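Bench rules for the small arms: your questions

I look after the two small robot arms in the Mottram workshop, and I get asked the same things over and over, so I've put the answers in one place. If yours isn't covered, come and find me (or Beryl Goodall, who knows the rules better than I do).

Who can run an arm?

Anyone who has done the induction with me or Trevor Pearce. It takes a morning, there's tea, and you get to stop the arm yourself a good few times before you ever start it. Watching somebody else do it at Pastden doesn't count, sorry!

Can I reach in while it's paused?

No. Pause only means the program is waiting, and it can carry on the moment somebody touches the screen. Press the red stop button, wait for the arm to settle, then reach in. I still catch people on this one – usually people who've been here for years.

How fast am I allowed to go?

Our limit is 132 millimetres a second for any new program, and you stay there until you've had 22 clean runs in a row. After that, ask me and we'll look at it together. If you change the gripper fingers or move a fixture, you go back to the slow speed and start your runs again. Yes, even if you only moved it a tiny bit.

Why are you so fussy about the peg job?

I'm fond of the peg job! It's where most people learn, and the good habits show up quickly. Screw the fixture down before you load a program, keep the middle of the table clear, and put spare pegs where the arm has no reason to travel. I'd also like you to watch the bottom end of the peg, as that's the bit that catches.

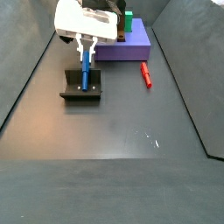 What do I write in the log?

Your name, the program, the speed and anything odd. "Fine" is fine. If it stopped by itself, write down what it was doing at the time, and please don't just restart it and hope. Renji Shimada reads every page and will ask you.

Do these rules apply at Wovville too?

Mostly. Their arms are bigger, so Hywel Gwynne has his own speed limits and a gate you can't open mid-run. Check with him before you travel.

When were these last changed?

12 November 2018. I'll go through them again in March, so send me your grumbles before then.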